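The woman at Sutico had told me, when I rang to ask about the kit, that most people who hired one wanted it for packing soap. I said I wanted it for letters, and there was a kind sort of pause, and then she said well, letters were only flat soap when you thought about it, and put me down for 14 days.

It came up to Flandusholm on the afternoon boat in February, in three crates, with a booklet from Gimoso that ran to 36 pages and had clearly been written by somebody who loved it dearly. The hire was 1,590 for the fortnight, more than the roof had cost me, and I paid it out of the tin and tried not to think about the roof. My aunt had left me 50 letters to answer, you see, all from people who had bought her seed potatoes, and my hands were no longer up to folding. So I read the booklet by the stove, twice, and in the morning we began, the two arms and I.
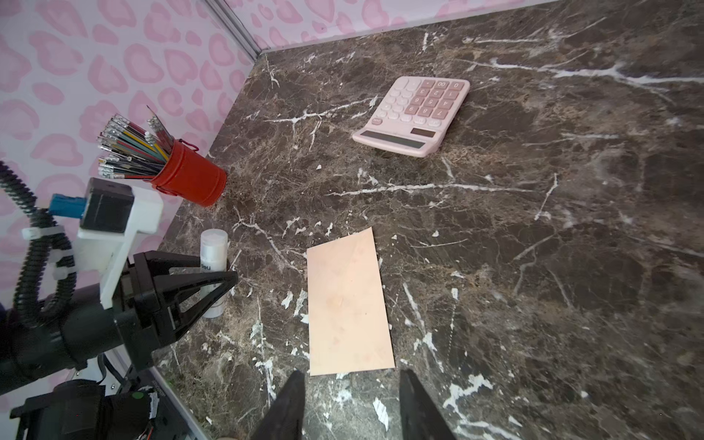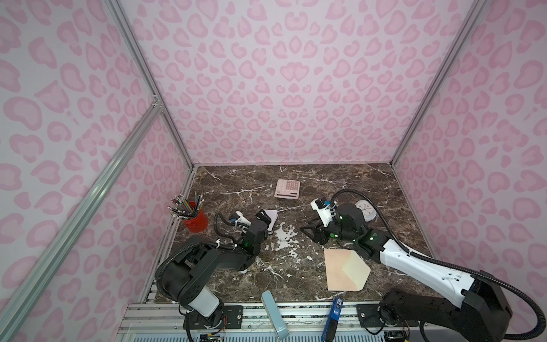 My aunt would have wanted to know what it cost before she wanted to know what it did, and I argued it out with her in my head all that first morning while the kettle boiled itself dry. She would have come round in the end, I think. She had a weakness for anything pink, and between the leopard-print walls and that calculator she would have pulled up a chair and asked for a go. The one she never could abide was Sequeira, her best cropper, which blighted every wet year, and eleven of the letters were complaints about it. I put those at the bottom of the pile and went to fill the kettle again.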